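Werkstattbuch Handelsmodell, Eintrag 6. Dezember 2024
Thema: Junlow, dritter Anlauf 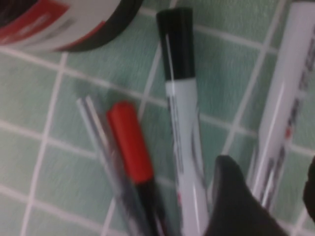

Einwand aus der Runde, gleich zum Einstieg: Ein Backtest, der ausgerechnet die Forenlieblinge kauft, messe bloß, wie gut man im Nachhinein Foren lesen könne. Stimmt leider.

Stand: Signal "Erwähnungen pro Stunde" auf 32 Werte losgelassen, Spielgeld 2000 Euro. Auf dem Papier plus 23 Prozent, nach Spread und Gebühren plus 3. Davon stammt alles aus Trurnent, und dort aus einem einzigen Vormittag. Ohne Trurnent: rot.

Leiva wurde im Forum gefeiert, allerdings erst nach dem Kurssprung. Das Modell kauft also zuverlässig oben. Bei Rukbridge fehlt der Januar komplett, der Datenlieferant nennt das "bereinigt".

Zu tun:
- Zeitstempel prüfen (UTC oder Ortszeit, schon wieder)
- Ausstieg nach Regel, kein Bauchgefühl im Code
- Optionen bleiben draußen, auch wenn jemand bettelt

Echtes Geld gibt es vorerst keins. Nächster Lauf mit verzögertem Einstieg.

Kategorie: Börse & Basteleien
Zuletzt geändert: am Tag des Eintrags

Ähnliche Einträge
Junlow, zweiter Anlauf: Slippage
Stop-Loss und andere Wünsche
Rukbridge: Datenlücken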